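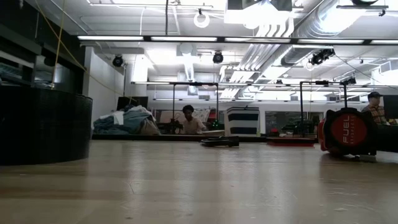
How to Compare Two Overhead Cameras for a Tabletop Picking Setup

Last updated 05/05/2026

This guide covers a side-by-side test of two ceiling cameras over one worktable. It assumes you already have the cameras mounted, a computer that can record from both at once, and an arm you plan to connect later. The arm stays off the table for all of the steps below. You are only finding out which camera gives you better input.

We wrote this after choosing between a Plastholm and a Havby unit in February. The steps work for any pair.

What you need

Two cameras, mounted and cabled
A printed calibration board, flat and stiff
A tape measure
Masking tape and a marker
A mix of objects (see step 3)
Disk space for the recordings

Step 1. Fix the mounts

Tighten every joint on both mounts and leave them overnight. Come back the next day and check them again. Pipe clamps on a ceiling settle a little under load, and a small change in angle up there moves everything on the table.

Tie the cables to the pipe near each camera, with some slack between the tie and the connector. A cable that pulls on the housing will ruin a calibration in a day or two.

Write down the height of each lens above the table. If the two heights differ, note it in the results, and do the comparison at equal pixel size on the table as well as at full resolution.

Step 2. Set the lights and leave them

Turn on the room lights you normally work under. If you have ring lights, turn those on too, at the level you expect to use. Lock exposure, gain and white balance on both cameras. Automatic exposure will hide problems during the test and bring them back once the arm starts moving through the view.

Ceiling strip lights leave long soft streaks on a pale wood table. You have two choices. You can cover the table with a matte cloth, or you can keep the bare wood and let the test show you how each camera deals with it. We keep the bare wood, because that is what the arm will be working on.

Check for flicker. Record 300 frames of the empty part of the table and plot the average brightness. If the line goes up and down in a regular wave, change the shutter time to match your power frequency and record again.

Step 3. Put out the objects

Pick things that differ in shape, color and surface. You want at least one of each of these:

A large object with a curved side
A dark, low object that is easy to miss from above
Something flat in a strong color
A box with a bold striped pattern
Something with printed lettering, both big and small
Something with a woven or rough texture

Dark, low objects separate the cameras more than anything else. Depth readings on black surfaces are often full of holes, and a thin black item can drop out completely. Large cylinders lying on their side are the second hard case, as the depth falls away along both edges.

Spread the objects over the whole area, including the far side of the table. People tend to put everything in the middle, where both cameras do well. Mark each position with a piece of tape and a number so you can put an object back after moving it.

Step 4. Calibrate

Place the calibration board flat on the table and record it with both cameras. Move it, tilt it, and record again. Cover the corners of the view. We ended up with 79 good board positions for each camera, more than most software asks for, and the error was still coming down slowly at the end.

Save the calibration files with the camera name and the date. Do not overwrite old ones.

Step 5. Record the test set

For each layout of objects, record a short burst from both cameras, then change the layout. Turn some objects, swap others, and let a few of them block each other from one camera's side.

Keep people back from the table during a burst. Anyone at a desk nearby can stay where they are, provided you crop the recordings to the table edge before scoring. Movement past the edge will otherwise show up as false changes.

Our set came to 302 layouts and just over 3,000 frames per camera. A smaller set is fine for a first look. Stop when adding more layouts no longer changes the ranking.

Step 6. Score the results

Score these separately:

Missing depth. Percent of pixels on each object with no reading.
Position error. Distance between the measured center and the taped mark.
Edge quality. How far the object outline drifts from one frame to the next.
Lettering. Smallest print you can still read in the color picture.
Delay. Time from capture to a frame you can use.

Keep one row per object in your spreadsheet. An average over everything will make two quite different cameras look the same. In our test the Havby had the lower position error overall, but the Plastholm held on to the dark objects much better, and those were the ones the gripper had been missing.

Step 7. Repeat after a week

Record the board again in a few positions without touching the mounts. Compare against the saved calibration. If one camera has drifted, check its clamp before you blame the camera.

Common problems

Both cameras fail on the same object: look at the lighting first.

One camera's depth gets worse when the other is on: the two projectors are interfering. Alternate them, or record the bursts one after the other.

Frames arrive out of order: use separate USB controllers, or separate network ports.

Scoring sheet and layout numbering by Érica Caldeira. The next page in this series covers mounting the Gurkstead gripper and checking its reach against the camera view.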